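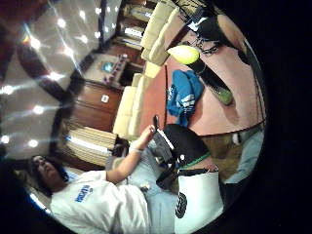

# Chapter 6: The Serialized Drama and the Week in Between

If you have ever finished an episode of something late at night and then lain awake going over it, you already know most of what this chapter has to teach. We are going to put names to it, and look at how writers plan for it, but the feeling itself is old and familiar. Readers of magazine fiction had it in the nineteenth century. Radio listeners had it too, and they had to wait with nothing but their memory of the voices.

In Chapter 5 we looked at the episode as a unit, with its own opening, its own turns and its own close. We treated each one almost as a short film, and I asked you to be patient with that, knowing very well that it leaves something out. Episodes come in a row, and there is a space between each one and the next. For a long time that space was a week. The viewer went to work, talked to friends, forgot a minor character's name, made a guess about the ending and then changed it. A good writer's room knew all this and wrote with it in mind.

Our main case study is *Lundton*, a mystery in eight parts set in a river town of 1,323 people (the number is painted on the sign at the town line, and you will want to remember it). The series was made by Ospina, a small production company, and shown first at one episode a week. The following May it was put out again, all at once, with not a line changed. That makes it very handy for us - the same hours of drama, offered to two audiences in two different ways.

Take the close of the third episode. The sheriff's sister drives out to the old mill, turns off the engine and sits there for 79 seconds without a word. Weekly viewers had seven days to wonder what she was listening for, and many of them came up with answers far stranger than the real one. Those who watched straight through had the answer almost before they had finished asking. Some of my own students find the scene slow when they see it the second way, and I can't say they are wrong. A pause at the end of an evening and a pause in the middle of one are different things, even when they are the same length.

We will also spend some time with *Tolanum*, a half-hour family drama that ran much longer and cared much less about secrets. Its episodes seldom end on a shock. They tend to end on a small decision - a letter put back in a drawer, a phone call not returned - and leave you to carry it around for a while. I am very fond of it, as you will probably notice, and you are welcome to disagree with me in the margins.

## Words to know before you begin

**Gap.** The time between one episode and the next, as the viewer lives it.

**Carryover.** Any question, mood or piece of knowledge that an episode hands on to the one after it.

**Recap.** The short reminder shown before an episode. It is edited by someone, and what it leaves out can tell you as much as what it keeps.

**Release pattern.** The schedule on which episodes are made available, whether weekly, in batches or all together.

## Before you read

Choose a series you have not seen and watch the first two episodes at least three days apart. In between, keep a page in your notebook for Dotik, the viewing log we set up in Chapter 1, and write down whatever comes back to you, however small. Please don't look anything up. Then watch the third and fourth episodes in one sitting, and make your notes at the end as usual. Bring both sets to class, since we will need them for section 6.1, where we start with the recap and the odd things it does to memory.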